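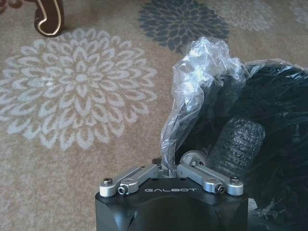
Sourdough starter smells of nail varnish remover after a week away — bin it or carry on?

Asked in Baking & Bread

I have a rye starter that I've kept going since March, which for me is a long-term relationship. It normally lives in the fridge in a Vesis clip-top jar and gets fed on a Saturday. Last week I went away and left it on the worktop by mistake, in a kitchen that gets the sun from lunchtime onwards. Came home to a grey puddle sitting on top and a smell like a nail bar.

No pink, no orange, no fur. I've poured off the liquid and given it one feed of rye and tap water. It bubbled a bit, in the manner of someone replying to a text with a thumbs up, and then went flat again. Still smells.

So do I bin it, or can it be brought back? I've got 400 g of Tsoukalas wholemeal rye left in the cupboard and would rather not feed the lot to a corpse. Also, my loaves were coming out a bit dense even before this, so if the answer is "it was never much good", I can take it.

Edit: the jar lid has a rubber seal, if that matters. I had it clipped shut.

3 answers

Answer 1 (accepted)

Carry on. The grey liquid is hooch and the nail varnish smell is a hungry starter that has run through its food. It's unpleasant but it is very common, and you'd have to try a good deal harder than one week to kill rye.

What you did wrong, if you want to be told, was the single feed. You've got a jar full of old acidic gunk and you've put a spoonful of dinner on top. It ate that in an hour and went back to sulking. Throw most of it out and start from a small amount:

Take 20 g of the starter from the middle of the jar, not the top. Put it in a clean jar with 40 g rye flour and 40 g water, lukewarm. Stir, scrape down the sides, put the lid on loosely. Leave it somewhere that isn't a greenhouse. After 12 hours, do it again, keeping 20 g and getting rid of the rest. Carry on like that for three or four days.

That's 80 g of flour a day, so your bag will cover it with enough left for a loaf. If you're feeling mean, halve everything, it works just as well with 10 g.

The smell should go from nail varnish to vinegar to something closer to yoghurt or apples. When it's doubling well inside 12 hours two feeds running, bake with it. Then put it back in the fridge, and perhaps put a note on the kettle before your next holiday.

Do unclip the lid while it's out on the side. Those seals are good and rye is livelier than you'd think. I have cleaned a ceiling.

If at any point you see pink or orange streaks, or proper fuzzy mould, the whole thing goes in the bin and you scald the jar. No scraping off the bad bit.

Comment: Should I be using filtered water? — asker

Comment: Tap's fine here. If yours smells like the swimming baths, leave a jug of it standing overnight. Some areas use a kind of chlorine that doesn't shift by standing, in which case a filter jug, but see if you need it first.

Answer 2

I would just start again. Flour is cheap and a new one takes a week or so. Mine is called Astano after the bread machine I gave up on to make it and I've let it die twice, the replacement was the same if not better. People get very sentimental about what is flour and water in a jar.

Comment: It takes a week if you're lucky. My last one took nearly three and I was not a nice person to live with.

Comment: Downvoted, they asked if it could be saved.

Comment: They asked "do I bin it" and I said yes. That is an answer.

Answer 3

Agree with the first answer about the starter so I'll do the dense loaf, as everyone seems to have walked round it.

Wholemeal rye makes a dense loaf. There's very little in it that stretches, so it will never puff up like a white tin loaf and you can stop blaming yourself for at least some of this. But you can help it along. I keep my starter on rye and bake with mostly strong white, something like 356 g white to 110 g rye, 4 teaspoons of nothing — sorry, lost my place, that line of the recipe card has butter on it. Salt is 9 g. Water to a soft dough, start at 300 g and see.

The other likely thing is using it too late. If you feed on Saturday morning and bake on Saturday evening it may already be on the way down. Put an elastic band round the jar at the level you fed it to, and use it when it's at the top of its climb and still domed. Once it dips in the middle you've missed the best of it, though you'll still get a loaf.

And check the oven. Mine is a Lotell and the dial is more of an opinion. A cheap oven thermometer told me it was running 25 degrees cold, which explained two years of pale bread.

Comment: Update from asker: day three, doubled in nine hours, smells of cider. Lid unclipped. Have bought an oven thermometer and am slightly afraid to look at it.

Comment: What did it say?

Comment: 30 under.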